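# How many skeins would you buy for the Borkowska blanket?

**pearlsbeforewool** wrote:

Hello everyone, long-time reader and very occasional poster. I'd love some opinions before I hand over a frightening amount of money for a blanket!

I've had the Borkowska throw in my queue for ages (the big one with the cabled border and the seed stitch squares, not the baby version) and I've finally decided to make it for my daughter, who moves into her first apartment in August. The pattern says 2,608 yards of worsted for the large size. I want to use Rolen, the regular worsted and not the heathered, and it comes in 145-yard skeins. So I sat down with my tea and a pencil and got 18 skeins, with two yards left over. Two yards! I had to do it twice to be sure.

Part of me thinks it's a sign from above and I should buy 18 and get going. The other part of me remembers a certain cardigan with one sleeve in a slightly different blue. My shop, Drasasance, has 24 in the same dye lot, and the owner has offered to put them all aside for me until the end of the week. That would be 3,480 yards, which feels like enough to carpet the hallway.

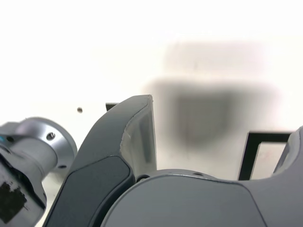
I knit a little on the loose side, if that matters. I usually go down a needle size and land pretty close to gauge, but I've never made anything this large and I don't know whether "pretty close" still counts when you do it over a whole blanket. My daughter picked the color, a sort of mushroomy pink, and she has been so sweet about it that I really don't want to mess this up.

What would you all do?

---

**Tillies_Attic** wrote:

Buy all 24. Buy them today, before supper.

I made this same blanket two winters ago and I went over the yardage on the pattern, and I'm a tight knitter. The cables eat yarn. There's a spot in the third border section where you feel as though you've been knitting for a month and the ball just melts in your lap.

Drasasance takes back unopened skeins too, or at least they did when I was last in there (I drive over twice a year with my sister-in-law and we make a day of it, with lunch at the place with the pies). So what do you have to lose?

---

**gaugemother** wrote:

I'm going to be the spoilsport and say 24 is too many. Six extra skeins of good wool is a whole sweater vest! I'd go for 20, maybe 21 if you're nervous.

Pattern yardage usually has a bit of padding in it already. Most designers I've test knit for add a little on top of what their sample used. It isn't a promise, and I couldn't tell you what was done with this particular one, but I've finished a great many blankets over the years and I've run out exactly once, and that time I had added an extra repeat all on my own and then forgotten I'd done it.

Please do a proper swatch, though. I know everyone says it and then nobody wants to. Make it eight inches square at least, wash it the way your daughter will wash the blanket, leave it overnight, and measure in the middle away from the edges. Then weigh it. If you know what eight inches weighs, you can work out the rest on the back of an envelope and you won't need any of us.

---

**Tillies_Attic** wrote:

gaugemother, I love you dearly, but that swatch is going to be in seed stitch and it won't tell her a thing about the border!

---

**gaugemother** wrote:

Then she can swatch the border as well. It's a nice border. It'll be good practice.

---

**oldmillroad** wrote:

I've got a slightly different worry, and that's the dye lot. I've used Rolen for years and the colors are lovely, but I have had two skeins from one lot that didn't match. It was a dusty rose, so maybe a cousin of your mushroomy pink. You couldn't see it in the ball, or in the lamplight when I was knitting in the evening. Then I spread the thing out on the bed at ten in the morning and there was a stripe across it like a bathtub ring.

What I do now is alternate. I work two rows from one ball and two from another all the way up, and carry the yarn loosely along the side. It's a nuisance for the first few inches and then your hands just do it. On a blanket made in squares you could mix the skeins up between squares instead, which would be easier on your temper, and save your closest matches for the border where everything runs along in one line.

Get all your skeins out of the bag and look at them by a north window before you wind a single one. Drasasance won't take back anything that's been wound, so do your fussing first.

---

**pearlsbeforewool** wrote:

Oh my goodness, thank you all, I went to put the potatoes on and came back to a real conversation!

I had not thought about the border at all. I'd been imagining it as the little bit around the edge, but I've just gone back to the chart and it's a good hand's width wide on all four sides. I'm also a bit alarmed about the bathtub ring. I do nearly all my knitting in the evening, in the chair by the radiator, and the lamp there is very yellow.

Another question while I have you. The pattern wants a very long circular for picking up the border, and mine is an old bamboo one with a cable like fence wire. Has anyone tried the Trirnex set? My neighbor swears by hers but she mostly makes socks.

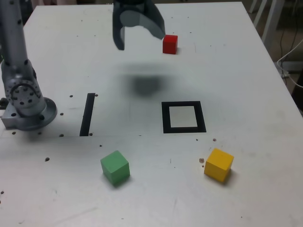
I don't mind spending a little on tools if they'll last me. I've got some arthritis starting in my right thumb and I notice it most when I'm shoving stitches along, so anything slippery would be welcome. On the other hand I drop stitches like crumbs when the needles are too slick. I suppose I want a needle that is slippery only when I'd like it to be.

---

**hazel_and_purl** wrote:

I have the Trirnex set and I'm fond of it, with one grumble. The cables are wonderful, soft as cooked spaghetti, and they don't spring back and smack you. The grumble is the join, which works itself loose if you forget to use the little key. I lost eleven stitches of a shawl that way on my porch and I said some things the mailman heard.

For your thumb, try bringing the weight of the blanket up onto a pillow or a table while you do the border. I used to let it all hang off my lap and my wrists were killing me by the end of a row. Once the weight was off, it hardly mattered which needles I had.

On the yarn, I'm with Tillie. Get the lot.

---

**gaugemother** wrote:

I'll second the pillow, and I'll disagree about the cables! They're so soft that I found heavy stitches dragged on them. For a big wool blanket I'd rather have something with a little body. But hands are all different, and if your neighbor is the generous kind, maybe borrow her set for an evening and try it with your swatch. (You see how I brought it back around to the swatch.)

---

**bramblefoot** wrote:

Can I ask about the daughter's washing machine? I don't mean to be gloomy. I made a wool throw for my son when he left home and he put it in with the bath towels, and it's now a very handsome mat for the dog. Rolen's regular worsted isn't superwash. If she's a careful girl, ignore me. If she's like my son, sew in a label in large letters.

---

**pearlsbeforewool** wrote:

She is not a careful girl, bless her. A label is going in!

All right, I've made up my mind, more or less. I rang the shop and they'll let me have all 24 and bring back whatever I haven't wound, as long as I keep the receipt and the bands are on. So Tillie wins for now, and gaugemother may win later if I turn up at the counter with four of them in a bag. I'm going to swatch the seed stitch and the border both, and look at everything by the kitchen window in the morning.

I'll ask next door about the needles tomorrow. She'll want to feed me, so it may take the whole afternoon.

---

**Tillies_Attic** wrote:

Hooray! Now, while you're there, have a look at the sage green for me. I've got a christening coming up and I'm telling everyone I'm only browsing.

---

**oldmillroad** wrote:

Keep one skein back even after you've finished, for mending. Tuck it in the closet with a note pinned to it saying which blanket it belongs to. I have a whole drawer of mystery balls and I couldn't match a single one to anything in the house.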